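Section 9: When an arm stops and will not come back

Sooner or later one of the arms on your Lisora will stop in the middle of a job and stay put. Please don't be alarmed, and please don't pull on it! An arm that has stopped on a fault is still holding itself up under power, and it can move the moment the fault clears. Take your time and go through the steps in order, even if you feel sure you know what happened.

CAUTION: Keep hands, sleeves and long hair out of reach of both arms until step 4 is done. A fault on one side does not stop the other side.

1. Press the red stop button on the Urnik control box and hold it for 2 seconds. The status light goes from amber to steady red.

2. Ask everyone in the room to step back, and that includes anyone bending down to pick something up off the floor. Children and pets should go to another room for now.

3. Read the fault code on the control box and write it down before you do anything else, as it is erased at power-off. Code 700 means the signal from an end unit was lost, and that is nearly always a cable matter.

4. Support the stopped arm from below with one hand, just under the black ring, and switch off the main power. The arm will go slack and it is heavier than it looks, so let it down gently.

Note: Earlier editions of this guide told you to switch off first and support the arm afterward. Belmiro Marinho in our service shop asked us to turn that around after one too many bent grippers, and we are grateful to him.

5. Follow the black cable on each arm from the white end unit down along the silver segments. It should hang in an easy loop, with enough slack for the wrist to turn all the way. Look for pinches and flat spots, and press each connector home with your thumb. Check too that no loose cords or power strips on the floor lie where an arm could catch them.

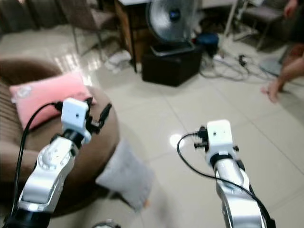

6. Switch the power back on, stand clear, and run the slow test from the Service menu. If code 700 returns, leave the power off and call us.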